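5 Arbeitstisch aufstellen und vorbereiten

Dieser Abschnitt gilt für Arbeitstische der Reihe Jullari mit weißer Platte. Montage des Untergestells siehe Abschnitt 4.

5.1 Standort

Der Tisch ist für trockene Innenräume vorgesehen. Der Boden muss eben und tragfähig sein. Zwischen Tischkante und Wand ist ein Abstand von mindestens 100 mm einzuhalten. Heizkörper und Warmluftauslässe dürfen nicht direkt auf die Platte wirken.

VORSICHT
Quetschgefahr beim Absetzen. Den Tisch zu zweit tragen und am Gestell fassen, nicht an der Platte.

5.2 Ausrichten

1. Tisch am vorgesehenen Platz absetzen.
2. Alle Stellfüße vollständig eindrehen.
3. Wasserwaage längs auflegen und die tiefere Seite durch Herausdrehen der Stellfüße anheben.
4. Vorgang in Querrichtung wiederholen.
5. Kontermuttern mit Gabelschlüssel SW 11 festziehen.
6. Ausrichtung nochmals prüfen – beim Kontern können sich die Stellfüße mitdrehen.

Hinweis: Die zulässige Abweichung beträgt 1 mm auf 1000 mm. Bei größeren Abweichungen können runde Teile wegrollen.

5.3 Platte reinigen

1. Schutzfolie von einer Ecke aus flach abziehen.
2. Kleberückstände mit lauwarmem Wasser und mildem Spülmittel anlösen.
3. Mit weichem Tuch abwischen und trockenreiben.
4. Platte etwa 8 Minuten ablüften lassen, bevor Gegenstände abgelegt werden.

ACHTUNG
Keine Scheuermittel, Lösungsmittel oder Klingen verwenden. Matte Stellen lassen sich nicht auspolieren.

5.4 Kleinteile bereitlegen

Dunkle Kleinteile heben sich von der weißen Platte deutlich ab. Die Ablage erfolgt in der Tischmitte, damit die Teile von beiden Seiten erreichbar sind.

1. Platte von Werkzeug und Verpackungsresten räumen.
2. Nur die Teile auflegen, die im nächsten Arbeitsschritt benötigt werden.
3. Teile einzeln und mit Abstand zueinander ablegen, nicht stapeln.
4. Scharfkantige Teile auf eine Unterlage legen.
5. Beleuchtung so einstellen, dass auf der Platte keine Blendung entsteht. 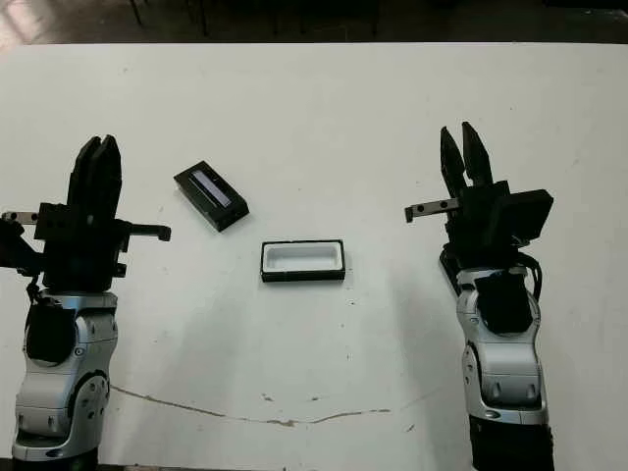 Abb. 5-3: Zwei schwarze Kleinteile auf der weißen Tischplatte

Hinweis: Für sehr kleine Schrauben und Federn ist die Einlegeschale Nestbridge als Zubehör erhältlich. Sie ist nicht im Lieferumfang enthalten.

5.5 Nach Arbeitsende

1. Kleinteile in die Aufbewahrung zurücklegen.
2. Platte trocken abwischen. Späne vorher absaugen – nicht mit der Hand abstreifen.
3. Festen Sitz der Kontermuttern monatlich kontrollieren.

Bei Beschädigung der Plattenkante den Tisch nicht weiter benutzen. Ersatzplatten sind über die Niederlassung Stirusville zu beziehen; bei der Bestellung ist die Nummer auf dem Typenschild anzugeben.

Stand: 18. Juli
Freigabe: K. Nishimura, Technische Dokumentation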